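Keeping Home Medical Supplies in Order: Tips from My Kitchen and Workshop

When my mother came home with a new heart device and a folder of 174 pages to go with it, I had no idea how much stuff would follow her through the door. Pill boxes, a blood pressure cuff, spare batteries, alcohol wipes, the little card she has to show at the airport. It has been nearly 7 years now, and we've learned a few things along the way (mostly by losing them and finding them again behind the flour).

Keep the device card in two places. The real one lives in her wallet, and a photocopy is taped inside the cupboard door by the phone. My neighbor Kagiso Moodley went one better and put a copy in the glove box, and I've since stolen that idea – thank you, Kagiso!

Give the cuff its own drawer. Ours used to share with the dish towels, and the tubing got pinched every time somebody shoved the drawer shut. Coil the hose loosely, lay it on top of the cuff, and leave the instructions underneath. If yours takes batteries and you're putting it away for a good long while, take them out first.

Don't keep medicines over the stove or in the bathroom, however handy it seems. A high shelf in a hall closet is cooler and drier, and out of reach of little visitors. Check the leaflet as well, for some things want the fridge. Ours sit in a lidded tub on the middle shelf, well away from the door.

Every January I pull everything out onto the kitchen table and read the dates. Last time there were wipes in there dried stiff as cardboard and a tube of ointment older than the dog. The pharmacy on Elton Street takes back old tablets, so those go in a paper bag by the front door and I drop them off when I'm next in town. Ask at yours what they'll accept before you carry it all down there.

Keep magnets on your mind, too. Mother's clinic gave her a list of things to hold a little distance from her chest, and I copied it out in big letters and stuck it up in the workshop, where I'd be the one forgetting. Whatever your own clinic says goes, naturally, and if you're unsure then call them and ask.

Wipe down the walker and the shower stool once a week with warm water and a drop of dish soap, then dry them with an old towel. Feel the rubber feet while you're down there. When they go smooth they slide, and a new set costs very little.
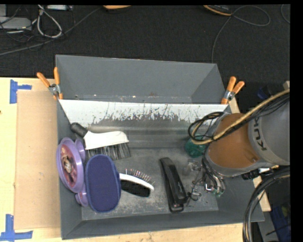
Walkers, canes and spare rubber feet all end up out in my workshop sooner or later, and the small parts are what go missing. I like a big metal bin with a divider for jobs like that, and I don't mind one bit if it's as scratched as this gray one. Spring clamps can sit right on the sides, the orange handles are easy to spot, and a hand brush can stay in the front section for sweeping up. Put the screws in a jar with a lid before you start, and write on the jar what they came off of.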